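Sorting a mixed tray of jewelry with a robot arm - realistic yet?
Home Automation Help > Robotics and Chores
Asked 27 February 2021 - viewed 322 times

wornis_bench
My mother keeps her jewelry in one shallow tray and has asked me to sort it into a divided case. I have a desktop arm (a Plokon, the smaller one, five joints plus a parallel gripper) that has been sitting idle, and I would like to know if the job is within reach of hobby equipment before I put evenings into it.

The requirements, as I see them:

Take one item at a time from the pile without dragging the others along.
Decide if it is a bracelet, necklace, brooch or loose piece.
Put it in the matching compartment without dropping it from more than an inch or so.

There is no time limit. It can run overnight. I don't mind setting aside the pieces it can't manage, provided it knows it can't manage them. What I can't have is a broken strand.

So far I have run 28 trial picks with costume pieces on a plain gray mat. Single rigid items went fine. Anything with a chain attached did not. I have a fixed overhead camera and am running the stock Sokura grasp planner with default settings. I have not tried it on the real tray. Is the planner the weak part, or the gripper, or is the task simply wrong for this kind of machine?

plokon_owner_2
I have the same arm. The default settings in the planner assume a rigid object with two roughly parallel faces. A chain has neither, so the planner picks whatever part of it looks most like a solid edge and closes on that. Then you lift, and you learn how much of the rest of the pile was attached.

Taking your item types separately, because they are different problems:

Bangles and rings. Easy when they lie flat with clear space on both sides. Put one finger inside the hole and one outside. With stone, reduce the closing force first and add a soft pad. Jade can chip on an edge, and a position-controlled gripper will keep closing until it reaches the commanded width.

Bead bracelets. Fair. They deform when lifted but the beads give the pads something to hold. Watch for tassels, as the end of a tassel is usually under something else.

Pearl necklaces. Poor. A strand looped over itself several times looks like one object to an overhead camera. If you grip in the middle, both ends trail. If anything heavier is caught in a loop, the thread takes the load. I would take these out by hand before the machine starts and not think of it as cheating.

Brooches. Depends on the pin. The decorated side is uneven, with petals and stones at different heights, so only a small part of the pad is in contact. It can turn in the grip when lifted. Approach across the narrow direction and keep the fingers low.

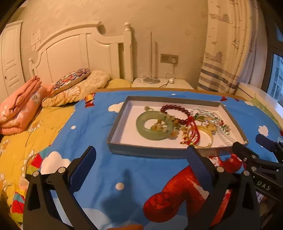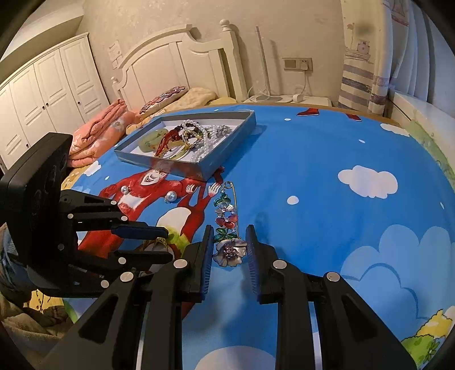
Mixed tray on the bed, and the flower brooch on the sheet between the gripper pads.

Two more things about a tray like that one. Look at how the pieces overlap: the stone chips lie across the jade, and the pearls have a pendant among them. The order of removal matters more than the grasp. You need to know what is on top, and a single color camera straight overhead is weak at that. A depth camera helps with the big items. It does not help much with fine chain, which is often thinner than the depth noise.

The second is the background. A printed sheet is hard on any segmentation that was tuned on a plain surface. Clouds and cartoon figures have strong closed outlines, and mine will happily propose a grasp on a printed shape. White pearls over a white tray floor are the opposite case, with too little contrast. Keep your gray mat, and move the tray to a table. A mattress also sinks when the gripper presses on it, so your height calibration is only good until first contact.

On your actual question - the planner is the first limit and the gripper is the second. I would expect your arm to clear the rigid pieces and very little else.

okoro_fan
Why not just do it by hand?? It would take ten minutes. I have the Okoro vacuum and it can't even get past a phone cable, so I would not let one of these near my mother's necklaces.

wornis_bench
I could do it by hand. I want to know what the arm can do.

Thanks to the first poster, that is useful. Will a force limit on the gripper be enough to protect a strand, or do I need a sensor at the wrist?

sokura_tuner
Wrist sensor, or at least motor current on the lift joint. Limiting the closing force protects what is between the pads. It does nothing for a strand that is held at one end and snagged at the other, where the damage comes from the lift.

What I do with cables (not jewelry, but the snagging is the same):

1. Close on the item at low force.
2. Lift by a few millimeters and stop.
3. Compare the load with the expected weight of one item. If it is higher, lower it again and open.
4. Mark that location as refused and go on to another.
5. When every remaining location has been refused, stop and call a person.

Set the lift speed to 60 percent or lower. The defaults allow 100, and at that speed the arm has already moved too far when the reading comes in.

Step 5 arrives early. With a tangled pile, expect the machine to hand most of the chains back to you. Classification is the easy part by comparison, and can be done after the pick by holding the item up to a second camera against a plain card.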